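Towels come out stiff and a bit sour from a top loader - what am I doing wrong?
Laundry & Fabric Care > Washing
Asked by soapdish_prirkville on Apr 18, 2019

Hi everyone! First post, and I already love this site (I fixed a squeaky door last month thanks to you all).

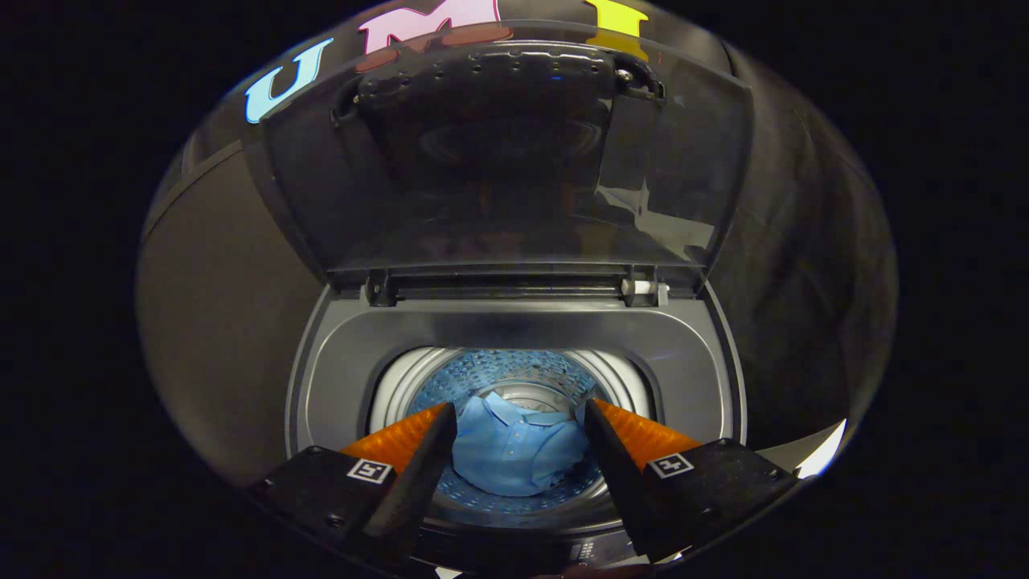

So, towels. I bought a set of eight big cotton bath towels in December, the nice thick kind from the Ilholm outlet, and for the first few weeks they were heavenly. Now they come off the line stiff as cardboard, and as soon as you dry your hands on one there is a sour smell, a little like a dishrag. They smell fine when they are dry! It only shows up once they get damp again.

What I do now: all eight in one load, a full cap of liquid detergent plus a bit extra for luck, a generous glug of softener, cool water, normal cycle. Then out on the line on the back porch, or over the doors when it rains. We have pretty hard water in Prirkville, if that matters. I really want to save these towels, they were the first grown-up ones I ever bought. Any ideas welcome, the more old-fashioned the better!

terrycloth_fan

Oh, I love a towel problem! And yours can be saved, I am almost certain of it.

You are using too much of everything. Softener leaves a coating on the loops, and extra detergent that never rinses out clings to that coating. Add hard water and you get a sort of film all through the fabric. It dries stiff, and it holds on to body oils, so the smell wakes up when the towel gets damp. Mine were exactly the same until I did a proper stripping wash, and the difference was so good I went and did the bath mats too.

Do four towels at a time. Check the care label first, then use the hottest water it allows. For the first wash use no detergent at all, just a cup of washing soda, and let them soak a couple of hours partway through if your machine lets you pause. You may be amazed (and a little horrified) by the color of the water. Let it drain, then run a second hot wash with half your normal detergent and pick the extra rinse. No softener, ever again, on towels. If the second rinse still looks sudsy, rinse once more.

When they come out, grab each one by the short end and snap it hard a few times before you hang it. It lifts the loops back up and it is great fun. Snap them again when they are nearly dry. Line-dried towels will always be a touch crisper than tumbled ones, but I have come to like that - they feel scrubby and wonderful after a shower.

One more thing, please don't mix vinegar and bleach in the same wash, or one right after the other without a good rinse between. Some of the recipes going around are a bit careless about that.

Edited to add: washing soda is a different thing from baking soda. I use the plain Klinhom one in the cardboard box, but any brand will do.

mopbucket64

vinegar. half a cup in the rinse. done it for years and my towels are great

hangs_it_all_out

Good advice from terrycloth_fan, and I would add the drying side of it, which matters more than people expect. A thick cotton towel folded over a door has four layers lying against each other, and the middle can stay damp all night. That is plenty of time for a smell to get going. Hang them by one edge, single layer, with a hand's width of air between them. On rainy days I use a folding rack by a window with a small fan pointed at it, and everything is dry by bedtime!

Also wash them more often. We were stretching ours to 11 days between washes and I thought that was perfectly normal. Every three or four uses is much better, and the loads are smaller too. Don't leave them balled up in the hamper either, drape them over the side until they are dry.

I keep a set of old Geltetti towels going this way, two for each of us, and they are thin at the edges but still soft and fresh. Do come back and tell us how the soak goes, I want to hear about the color of that water!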